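The Red Book

1

Behrouz Fallahi had 60 days left on the lease in Gollville, and he spent the first of them putting things on the table. The table was white and took up most of the middle of the room. He set the black tray down first and put the screwdriver with the yellow handle in it. The square green board went next to the tray. The red book he put over on the right, where he would not knock it. 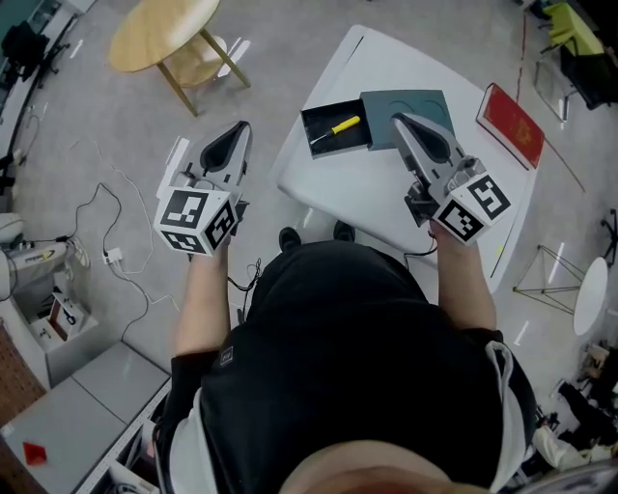 The book had belonged to his aunt. He had carried it through three apartments and had read it once, in June, when the power was out. The board had come with the room. It had two round hollows in it, and he did not know what they were for.

Shahla Jafarzadeh called at noon from the office at Dromari.

"Did you sell the shelves?" she asked.

"A man offered 400."

"Take it."

"He wants me to deliver them."

She said she could borrow a truck from Sadeghi if he paid for the gas. He said he would think about it. After she hung up he looked up at the long ribs of the ceiling, and the ducts, and then at the brick wall behind the white shelves. He had worked in front of that wall for years and had never put a nail in it.
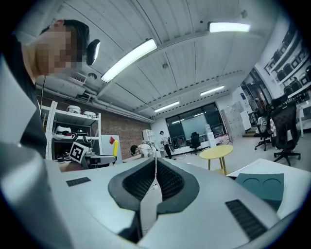

2

Shahla came with the truck the next morning. She walked past the shelves and picked up the book.

"You said you lost this," she said.

"I said I couldn't find it."

She sat down and started at page one. Behrouz went out to move the truck.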